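最后更新:2025年7月4日

3 Plirnell 套件的试用与评述

上一节交代了我们为什么要找一套现成的果蔬抓放仿真环境,这一节就来细说我们与 Plirnell 相处的经过。它由 Follholm 提供,按年订阅,买下来的是一个安装包、一套场景资产、一份遥操作与脚本采集工具,外加一项答疑服务。宣传册上把它称为“厨房与分拣台的整套方案”,这个说法我们读了好几遍,始终觉得有些大;不过用得久了,对它倒也生出了几分感情,下文若有偏袒之处,请读者多多包涵,也请对照我们列出的缺点一起看。

先说试用的范围。我们在 Saengthong 的机器人实验间里连续用了超过八周,参与的人里有常年写控制代码的,也有刚刚入门、连坐标系都要画在纸上慢慢想的。我们有意把这两类人放在一起,原因很简单:一个套件好不好用,老手的意见往往太宽容,他们碰到不顺手的地方会自己绕过去,绕完便忘了;新手则会停在那里,皱着眉头,把问题原原本本地说出来。Kulap Petchrat 负责记录每一次停顿,她的记录本后来成了本节大部分文字的来源,我们引用时只作了少许删节。

3.1 安装与初次上手

安装过程总体是平顺的。安装包自带依赖,显卡驱动需要使用者自己准备,说明书在这一点上写得清楚,还好心地附了一张对照表。比较让人头疼的是授权文件:它与机器的网卡绑定,而我们实验间里的工作站换过网卡,于是头一天就卡在了这里。我们给 Follholm 写了信,对方隔天回复,换发了新的授权,态度和气,也没有追问。只是信里并没有说明以后再换硬件应当怎么办,我们后来在说明书的附录里才找到自助换发的办法,藏得相当深。若 Follholm 的同仁读到这里,真心希望把这一页挪到前面去。

第一次启动之后,套件会打开一个示例任务,让虚拟机械臂在桌面上拿起一样果蔬,放到指定的容器里。示例的节奏设得很慢,慢到 Aníbal Benavides 一度以为程序停住了,起身去倒了杯茶。但正是这种慢,让初学者看得清楚每一步在做什么:先移动到目标上方,再下降,再闭合,再抬起。我们后来给新来的同学讲课,也沿用了这个速度。示例的脚本写得很干净,变量名老老实实,注释也肯多写几句,读起来像是一位有耐心的前辈坐在旁边,这在同类商业产品里并不多见。

说明书本身值得单独夸一夸。它的正文按任务组织,从“我想换一个物体”到“我想换一盏灯”,每一条都能照着做完。可惜翻译质量不齐,中文版里“夹持力”与“夹持功率”混用,“腕部”有时写成“手部”,有时又写成“末端”,我们不得不一边对照英文版一边用。Siham Hijazi 为此整理了一份术语对照,贴在实验间的墙上,后来也寄给了 Follholm,对方表示会在下一版里采用。

3.2 场景资产与近景外观

资产库是 Plirnell 最舍得下功夫的部分,也是我们当初决定试用它的主要缘由。做抓取研究的人大多有这样的体会:远景里像模像样的物体,镜头一旦凑近,表皮就糊成一片,纹理的接缝也露了出来。而我们关心的恰恰是凑近以后的那一段,从接近目标到闭合之前,策略网络看到的几乎全是物体的表面,轮廓往往已经不完整了。远景再漂亮,对这一段的帮助都有限。

所以我们拿到套件之后,先不急着跑任务,而是花了很多时间去看近景。黄瓜是我们看得最多的一种。它细长,深色,带棱,又有一定的光泽,对渲染来说处处都是考验,对抓取来说也有它的麻烦:沿长度方向抓在哪里都似乎可以,稍微歪一点又会在抬起时打转。图2给出的便是我们反复端详过的一类近景,黄瓜斜放在红褐色的木质台面上,两端都在视野之外。

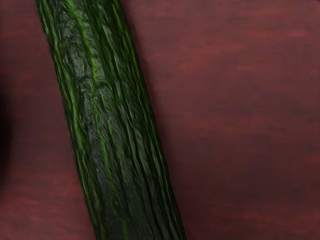 图2 Plirnell 仿真渲染的黄瓜近景。表皮纵向棱纹清晰,台面木纹较为柔和。

我们对这种近景的评价大体是满意的,满意之中又有些保留。棱纹是最出彩的地方,高光落在棱脊上,沟里则沉到接近黑色,明暗拉得开,网络很容易从中读出黄瓜的走向。即便两端都看不见,只凭这些纵向的线条,主轴方向也能估得出来,这对我们的位姿估计模块是一件大好事。靠近上方有一片灰绿色的斑驳区域,质感偏哑,与周围光亮的表皮不同,组里有人喜欢,有人不喜欢。喜欢的一方觉得真实的黄瓜本来就有深有浅,表皮太均匀反倒会让网络养成坏习惯;不喜欢的一方则担心网络把这类斑块当成稳定的标记来用,一旦换了一根黄瓜就找不着北。双方争得很认真,我们最后的办法是在训练时随机替换表皮贴图,让这个担心无从发生。

台面的情况略有不同。木纹的颜色温暖,看着舒服,但细节偏软,像是用笔抹过一层似的,与黄瓜表皮的锐利放在一起,主次过于分明。对肉眼而言这也许算优点,视线自然就落到了物体上;对网络而言却可能是一条捷径,它或许会学着依靠“清楚的就是物体,模糊的就是背景”这样的线索。真实相机拍到的台面常常也有清清楚楚的划痕与污渍,到那时这条捷径就走不通了。我们向 Follholm 提过这件事,对方建议在材质面板里提高台面贴图的精度,我们照做了,画面确有改善,代价是载入变慢,内存占用也跟着上去。

这里想多说几句题外话。评述仿真画面时,人很容易滑向“像不像照片”的问题,我们自己也常常这样,围着屏幕你一言我一语,说的全是好看不好看。可是策略网络在意的事情和人在意的事情并不完全重合。阴影边缘柔和与否,人看了觉得自然,网络也许毫无反应;色温偏一点点,人几乎察觉不到,网络的特征却可能整体漂移。Kulap Petchrat 在记录本上写过一句提醒,大意是凡涉及外观的评价,请注明是替谁说的。本节尽量遵守这个约定,读者若发现哪一处没有分清,还望来信指出。

3.3 光照与材质的可调范围

Plirnell 的光照控制分成两层。外面一层是给一般使用者的预设,有早晨、阴天、室内顶灯等等,选了就能用;里面一层则把每一盏灯的位置、强度、颜色都摊开来,想怎么改便怎么改。我们大部分时间停留在外面一层,偶尔钻到里面去调顶灯的角度。两层之间的切换做得不够周到,一旦在里面改过参数,再回到外面选预设,先前的改动会被悄悄覆盖,连个提示也没有。Aníbal Benavides 因此丢过一个下午的工作,他很大度地说这也算一次练习,但我们仍然认为这是应当尽早修补的缺陷。

材质方面,果蔬类物体都开放了粗糙度、法线强度与底色偏移等参数。黄瓜的法线强度对画面影响最大:调高之后棱纹起伏明显,皱褶多了起来,略带皮革的感觉;调低则光滑,看着像塑料玩具。我们在采集时让这个参数在一个较宽的区间里随机取值,取值的上限是几个人一起商量出来的,再往上大家都觉得不像能吃的东西了。这样的决定当然带着主观成分,我们如实写在这里,供后来者参考。

值得肯定的是,随机化的设置可以存成文件,随数据一起归档。以往我们使用自写的脚本,随机种子常常散落在各处,过了一段时间再想复现某一条轨迹,翻箱倒柜也凑不齐。有了这个文件,复现就成了一件很轻松的事。审稿时若有人想看某一条数据在别的光照下会是什么样子,我们可以当场重新渲染。仅凭这一点,订阅费里就有相当一部分花得值得。

3.4 抓取与接触

外观之外,接触模型是第二个大题目。Plirnell 默认把果蔬当作刚体处理,另有一个可选的软接触模块,需要单独授权。我们两种都试过。刚体模式速度快,稳定,夹爪闭合后物体的姿态很少出现莫名其妙的跳动;毛病是手感太“硬”,细长的物体在夹爪里转动时,阻力变化很突兀,要么完全不转,要么一下子转过去。软接触模块在这方面好得多,转动是渐渐发生的,与我们在真实夹爪上观察到的情形更接近,只是仿真速度明显下降,在大批量采集时要耐得住性子。

至于摩擦系数,说明书给出的默认值偏高,我们的感觉是它偏向让示例任务容易成功。初学者看到抓取一次次顺利完成,当然高兴,但若直接用默认值训练,得到的策略往往夹得太随便,到了真机上便要吃亏。我们的建议是先降低摩擦,宁可让仿真里多失败一些。Prasert Sangkhawat 对此持保留意见,他认为失败过多会让脚本采集的效率难看,不如在后期筛选。两种做法各有道理,我们最终采用了折中的方案,训练前段保留默认值,后段逐步调低。

需要提醒的是,套件的成功判据写得比较宽。只要物体的质心落在容器的范围之内,并且静止下来,就记为成功。对圆滚滚的番茄来说,这样判没有什么问题;对细长的物体就有些含糊了,横搭在篮沿上的情形与稳稳躺在篮底的情形,质心的位置可能相差不多,意义却大不一样。我们自行加写了一条判据,要求物体与容器底部有接触,并且没有与篮沿接触。加写的过程还算方便,判据接口是开放的,用几行脚本就能挂上去。改用新判据以后,原先看起来很漂亮的成功率降了下来,大家沉默了一会儿,然后都觉得这才是可以写进论文里的数字。

3.5 容器与杂乱背景

单独一个物体放在桌上,终究是比较清爽的情形。真正的分拣台上总有容器,有边沿,有织纹,有从缝隙里露出来的别的表面,近景里这些东西会与目标挤在一起。我们因此特别考察了带容器的近景。编织篮是套件里比较讲究的一类容器,篮沿有厚度,篮壁有编织的纹样,与黄瓜放在一处时,浅色的织纹与深绿的表皮对比强烈,分割网络通常能够把边界找准。

比较棘手的是暗部。黄瓜背光的一侧几乎成了一整片深绿近黑的颜色,表面的起伏都沉了进去,网络在这里得不到什么纹理信息,只能依靠它与篮子之间的明暗边界。如果容器换成深色的,这条边界也会跟着消失。我们测试过深色塑料筐,分割质量果然变差,深度估计也跟着不稳。这件事怪不得套件,真实世界里同样如此,但套件提供的容器以浅色居多,使用者若只用默认资产,便不容易碰到这种困难,训练出来的模型就可能对自己的能力估计过高。

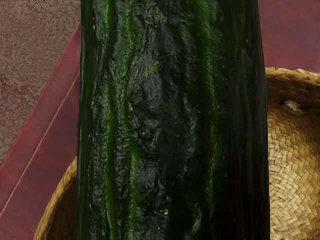
Samran Nilsuwan 读过本节初稿之后来信说,他赞成我们把容器的问题单列出来,但觉得我们对 Follholm 还是客气了些。在他看来,一个按年收费的套件,若只提供容易分割的容器,就等于替用户选好了一条好走的路,用户走得高兴,却不知道旁边还有别的路。他希望套件在出厂时就附带一组“难容器”,深色的、透明的、反光的都要有,并且在示例任务里默认打开,让初学者早一点碰壁。他还提到,自己在另一处使用 Mastus 时,对方的资产虽然粗糙,却因为种类杂,反而逼着他们早早地做了稳健性检查。信的末尾他问我们,软接触模块为什么要单独收费,这个问题我们答不上来,已经代为转达。

我们认真考虑了这封来信。关于客气与否,大概是写作习惯使然,我们不打算改口,但来信中的要求是合理的,所以在后续采集中自行补做了一批深色容器,并把它们连同材质文件一并归档。制作过程不算难,套件接受常见的网格格式,导入之后指定材质、碰撞体与质量就可以使用。碰撞体的自动生成对编织类容器不太友好,会把篮口封起来,物体放上去就悬在空中,第一次看到的人都吓了一跳。改用手工拼接的碰撞体便能解决,只是要花些功夫。

3.6 数据采集与管理

在试用期间,我们用 Plirnell 共采集了2513条轨迹,涵盖遥操作与脚本两种来源。遥操作的体验比预想的好。套件支持常见的手柄,延迟在可以接受的范围之内,操作者可以在几个视角之间切换。刚开始大家都喜欢用全景视角,觉得看得全,心里踏实;做得多了,渐渐地都转到近景去,闭合前的最后一小段在近景里才看得分明。由此也带来一个有意思的现象:习惯了近景的操作者,动作普遍更轻,很少有猛地一沉的情况。我们没有对此做定量的分析,只作为观察写下来。

脚本采集则胜在省心。任务描述用一种简短的配置语言写成,物体、起始区域、目标容器、扰动幅度,各占一行,读起来一目了然。夜里把任务挂上,早晨来收结果,是试用后期最常见的工作方式。这期间出过几次岔子,多半与磁盘写满有关:套件在磁盘空间不足时不会停下来,而是继续运行并写出残缺的文件,直到有人去读取时才报错。我们后来在外面套了一层检查脚本,采集之前先看剩余空间,采集之后逐条校验。这本该是套件自己做的事情。

数据格式方面,图像、关节状态、动作与事件标记分别存放,以时间戳对齐。文档把时间戳的定义说得很清楚,这一点我们非常感激,做过数据对齐的人都知道,含糊的时间戳能把人折磨到什么程度。略有不便的是图像按相机分目录存放,近景与全景彼此独立,若想按时刻把几个视角拼在一起看,需要自己写工具。Siham Hijazi 写了一个小工具,随本文的补充材料一起提供,界面朴素,够用。

关于标注,套件能够自动给出分割掩码、深度与物体位姿。掩码的质量在大多数情况下很好,贴着篮沿与编织缝隙的地方偶有锯齿。深度是理想深度,没有噪声,若要用于训练,最好自行加上与真实传感器相近的噪声与缺失。套件附带了一个噪声模型,可调的参数太少,我们试过之后还是换回了自己的。

3.7 与 Mastus 的简单对照

读者也许会问,既然已经有 Mastus 可用,何必再看 Plirnell。两者我们都用过,不妨放在一起说说,但请注意这里的对照以使用感受为主,严格的对比实验超出了本文的范围。Mastus 的长处在于轻便,安装简单,仿真速度快,在普通的工作站上也能同时开很多份环境;它的资产种类繁多,质量参差,社区里有人不断上传新的物体,使用者要自己挑选。Plirnell 则走了另一条路,资产数量少一些,每一件都打磨得比较细致,近景经得起看,接触也更讲究,相应地对硬件要求高,跑起来慢。

如果研究的问题集中在任务规划、长程操作,或者只需要远景图像,我们认为 Mastus 已经足够,省下来的时间可以做更多的实验。如果研究的问题在于接近与闭合阶段的视觉,尤其是表面纹理对策略的影响,那么 Plirnell 的近景质量确实有它的用处。我们自己的做法是先在 Mastus 里把流程搭起来,确认奖励与判据没有大的差错,再搬到 Plirnell 里采集正式的数据。搬运的过程需要改写任务配置,坐标系的约定也不同,前者以桌面中心为原点,后者以机械臂基座为原点,我们为此多走了一些弯路,在补充材料中附上了转换的说明。

3.8 答疑服务

订阅中包含的答疑服务,是我们原本没有抱太大期望、后来却经常使用的部分。提问通过网页提交,回复的人署名,而且前后多由同一位工程师跟进,不必每次从头解释自己的环境。回答的质量视问题而定:涉及安装、授权、资产导入的,几乎都能得到直接可用的答案;涉及接触求解器内部细节的,回复就比较笼统,常常以“建议保持默认设置”收尾。我们理解商业软件有不便公开的内容,但对做研究的人来说,不知道求解器在某一种情况下做了怎样的近似,写论文时总是心里发虚。我们在信中表达过这层意思,对方答应在十二月的更新里公开一部分说明,届时我们会据此核对本节中与接触有关的论述。

还有一件小事。试用中途,我们发现某个版本的夹爪模型左右指的闭合速度略有差异,细长的物体因此总是朝同一个方向偏转。起初我们怀疑是自己的控制代码写错了,查了很久,后来用套件自带的示例也能重现,才敢去报告。Follholm 确认了这个问题,并发布了修正版本。修正之前采集的数据我们没有丢弃,而是单独归为一类,在训练时可以选择加入或者排除。有趣的是,加入这些数据之后,策略对夹爪轻微不对称的容忍度似乎有所提高,究竟是真有其事还是碰巧如此,我们还在查。

3.9 适用人群与使用建议

综合以上种种,我们愿意把 Plirnell 推荐给两类读者。其一是已经有真实平台、想要补充近景训练数据的小组,他们能够用真机来检验仿真的偏差,不至于被漂亮的画面带偏。其二是承担教学任务的实验室,示例清楚,节奏舒缓,文档有耐心,学生在其中犯错的代价也小。对于尚无真实平台、打算完全依靠仿真得出结论的小组,我们会劝他们再想一想,至少应当先借用别处的真机做一轮小规模的核对。

具体使用时,有几点经验可以分享。台面与容器的材质务必参与随机化,不要只改变目标物体;默认的成功判据在用于细长物体之前应当收紧;光照参数修改之后立即保存,切换预设之前再保存一次;磁盘空间请务必自己看管。近景与全景的图像最好同时保留,即便当下只用得上其中的一种,日后分析失败原因时,另一种往往能帮上大忙。

此外,采集时不要只挑物体端正、光线宽裕的时候看。我们有一个习惯,每批数据采完之后,随手抽看闭合之前的近景,几个人围坐在一起,看到拿不准的就停下来议论几句。这样做谈不上严谨,却屡次让我们提早发现问题,例如贴图载入失败、相机穿进了物体内部、容器的位置漂移到了桌边等等。自动检查能够捕捉到其中的一部分,剩下的仍要靠人来看,看的时候最好有茶。

3.10 本节的局限

本节的评述建立在单一实验室的试用之上,硬件配置相近,任务也以抓放为主,对于双臂协作、切削、倾倒等操作,我们没有发言权。试用者之间彼此熟识,意见难免相互影响,Kulap Petchrat 虽然尽量在讨论之前分别记录,仍不能完全避免。果蔬种类方面,我们在黄瓜上花的时间远多于其他,关于外观的许多判断都是从它那里得来的,推广到叶菜或者带绒毛的果实时应当谨慎。套件仍在更新,文中提到的缺陷有些可能在读者看到本文时已经修复,请以所用版本的说明为准。

我们与 Follholm 之间没有资助关系,订阅费用由 Saengthong 的设备经费支付。初稿曾寄给对方核对事实,对方更正了授权换发的步骤与一处参数名称,对评价部分没有提出修改要求。下一节将使用这里得到的数据训练闭合前的视觉策略,并在真实夹爪上检验,有关判据与随机化区间的设置均沿用本节所述。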